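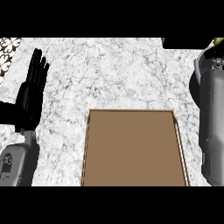 What do visitors take away from an open day at which much of the robot's work is shown in simulation?

They take away a good grasp of how the robot is prepared for its job, provided they can ask about each attempt while it is still on the screen. Our visitors remembered the failed attempts best, and asked their sharpest questions about them.

4. The open day at Posthorpe

4.1 Setting and program

The open day was held in April in the ground-floor laboratory at Posthorpe, from ten in the morning until the building closed. It was the first time the Mellmont two-arm simulator had been run in front of people from outside the project, and we were delighted by how many stayed well past the end of their slot. In all, 83 visitors signed the register. Most lived nearby, a fair number had come with children, and a small party came over from Senance, where a sister group works on kitchen layouts for older residents.

The demonstration had two parts. In the first, Brian Mollel ran episodes in the kitchen environment and talked through them as they played. In the second, visitors could pick the starting conditions themselves from a short menu and see what the controller made of them. The menu was written by Tamsin Baptiste, who kept the wording plain enough that a ten-year-old could use it without help (several did, with great energy).

Figure 5 shows the robot's own view in the kitchen environment, looking down on a marbled countertop with an arm on either side and a plain brown rectangular object between them. We projected this view on the large wall because it puts the visitor where the controller is: whatever the robot's camera misses, the audience misses too.

Figure 5. Simulated kitchen environment used in the Posthorpe demonstration, robot's view. The left hand is at the left; the right arm runs along the right edge.

4.2 What visitors asked

Sunita Lindgren stood beside the screen and wrote down questions as they came. We had expected to hear mostly about jobs and safety, and those subjects did come up, but far more people wanted to know about the picture itself. Why does the stone have veins in it if the robot only has to deal with the objects on top? Does it know which arm is which? Would it cope with my counter, which is green?

The question about the veins led to the best discussion of the day. Mollel explained that the controller had been trained on 1,000 rendered surfaces, and that busy ones matter a great deal, as a dark vein can be mistaken for the rim of something lying flat. He then loaded a plain gray surface and ran the same task again for comparison. People moved closer to the wall to see the difference – one visitor asked for it four times, and we were happy to oblige.

The green counter was not on the menu. Baptiste added it over lunch, and by the first afternoon slot it was the most requested choice. The controller did poorly on it. It reached early on nearly every attempt, and the room groaned in sympathy each time. We have kept those episodes, and they are discussed in Section 6.

4.3 Talking through failure

Catherine Rankin had argued during planning that failed episodes should be left in the program, and the open day bears her out. When an attempt went wrong, Mollel paused the simulator and asked the audience what they thought had happened before offering his own reading. Guesses were often good. A retired tiler from the Oyelaran estate suggested that the arms were reaching for a reflection, and on checking the logs that evening we found that he was right for 2 of the episodes he had watched.

Pausing is easy in simulation and hard with hardware, and we think this is a real strength of the format. Visitors could go back to the moment before contact, change one setting and try again, all within a minute. Children in particular took to this at once and began proposing changes of their own, including a much larger counter and a very small one.

4.4 Practical notes

The projector washed out the palest parts of the stone after midday, and the blinds in the laboratory do not close fully. Groups larger than a dozen had trouble hearing. Clyde Ruiz-Ortega, who handled the register, recommends a second screen near the door for people waiting, and a longer gap between slots – questions ran over every single time. The revised menu, with the green counter included, is given in Appendix B.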